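Pilta cell (bag-handling station)

From the Stolteo shop wiki. Last edited Aug 29, 2024, by Trinidad Carretero.

The Pilta cell is the tabletop station where we record people handling soft, floppy things so an arm can learn to do it afterward. Most of what gets picked up there is shopping: tied bags, produce, bread, whatever fits on a table. I've looked after the cell since January and rewrote this article from the older one by Paavo Kuusisto, who built the thing and kept most of his notes in his head (sorry, Paavo, but you did!). Where I disagree with him I've said so.

Name

Pilta was the name on the crate the first table came in, and it stuck. The arm that replays the recordings is the Zusano, and it lives in the next room with its own article. People mix the two up all the time, so if somebody tells you "the Pilta won't home," they mean the Zusano. The Pilta has nothing to home.

What's in it

The cell is a table, a head camera, a pair of hand controllers, two forearm bands with their cables, and the recording computer. We call the whole wearable part the harness. Gloves are worn under everything, and I'm fussy about them, because bare skin under the bands gets sweaty and then the bands creep toward the wrist. Eusebio Montoya likes his bands so tight they leave marks. Please don't copy Eusebio. Snug enough that you can turn your wrist without the band turning with it is plenty.

The table is white on purpose. We had a wood-grain one for a while and the thin bags came out muddy on camera, with no clear line between bag and table. White shows every scuff, though, so it gets wiped down a lot.

Setting up a session

Start with the table height. It should come just under your elbows when you're standing with the harness on, and it needs resetting every time the wearer changes. I'm short and Severino Cabello is not, and we've both recorded after each other without checking, and you can tell in the data.

Next come the bands. Sensor side up, cable running back toward the elbow, and leave yourself a bit of slack at the bend. Then pick up the controllers and stand still with your hands over the table for 15 seconds while the software finds its zero. If you scratch your nose, start over.

Bags go down last. Tie them loosely with the loops standing up, and put different things inside so they don't all slump the same way. Three is a good number for a sorting task. More than that and the wearer starts nudging one bag with a forearm while reaching for another, which makes for a lousy recording.

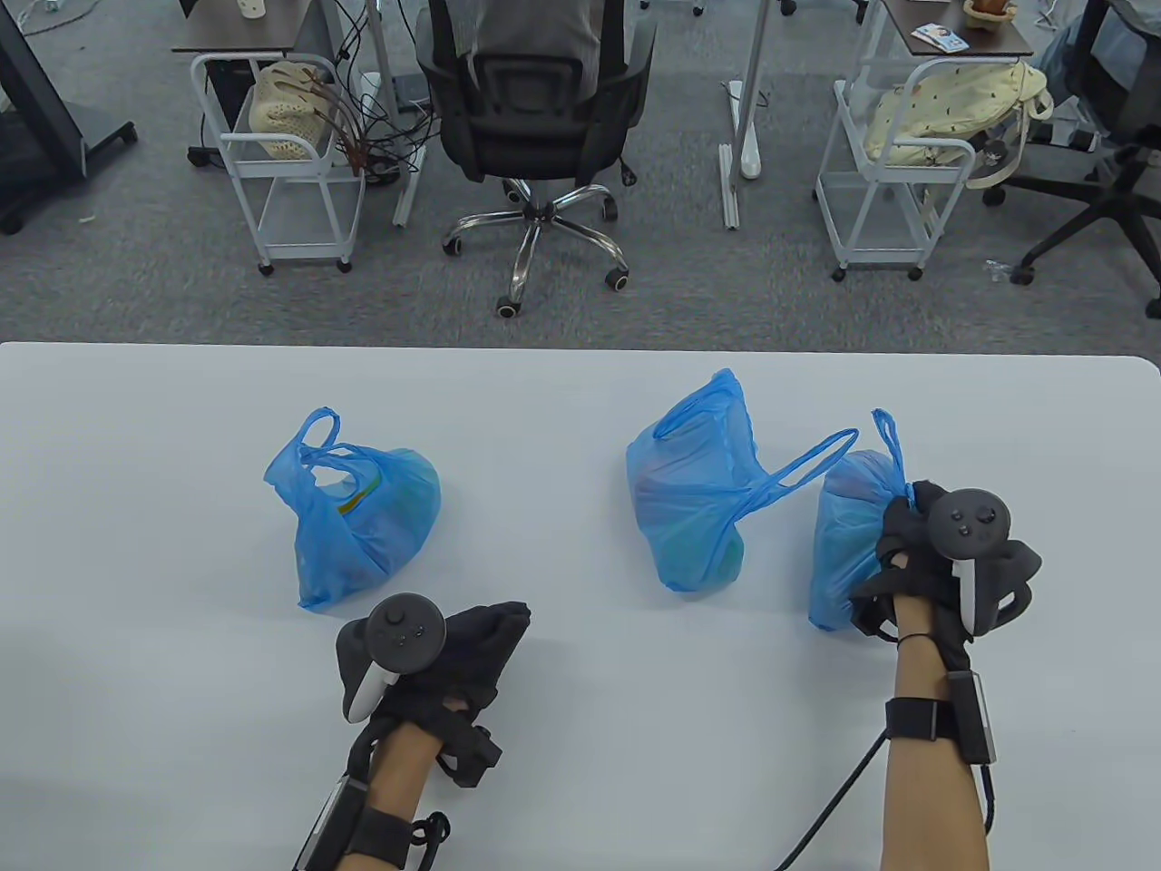 How often does the hand tracking need to be recalibrated?

Once at the start of every session, and again any time a band slips, a battery is swapped or the table is moved. A full calibration with the target board is a bigger job and only comes up after 60 hours of recording or a change of controller.

Cables

Cables are what I spend most of my time on, if I'm being truthful about my job. The forearm leads fail at the plug end, almost always on the side the wearer favors, and they fail in a sneaky way: tracking looks fine while the arm is close to the body and drops out on a long reach. If you see the hand jump in playback whenever it goes to the far side of the table, swap the lead before you touch anything in the software. I lost a whole afternoon learning that one.

Spare leads are in the drawer marked Tedesco (old supplier, same drawer). Wiggle each one on the tester before you put it back. A bad lead goes in the trash, and I mean the trash, since Gerasimos Psarras and I have both pulled a "spare" out of that drawer that we knew was dead.

Cleaning and wear

Controllers get a wipe with a barely damp cloth between wearers. Keep it off the thumbsticks, where moisture works its way down and makes them drift. A drifting stick isn't a disaster here because we mostly use the trigger, but it confuses the menu and new people get flustered.

Gloves go in the wash bag after each session. The fabric thins at the thumb first. We've gone through about 100 pairs so far, and I now order the same size for everyone except Severino.

Bags are used until a handle tears. A stretched handle is fine, even useful, as the arm will meet plenty of those later on.

Known faults

Left hand mirrored in playback: the controllers were paired in the wrong order. Switch them off, then pair left first.

Recording stops by itself: the disk is full. The longest run we ever got before clearing it was 1,010 clips, and Paavo still brings it up.

Trigger reads half pressed at rest: there's grit under it. Compressed air, short bursts, from the side.

Head camera tilts down during a session: the hinge screw has loosened. The small hex key hangs on a string at the end of the bench. Please leave it on the string.

See also: Zusano arm; Forearm lead tester; Bag and produce restock list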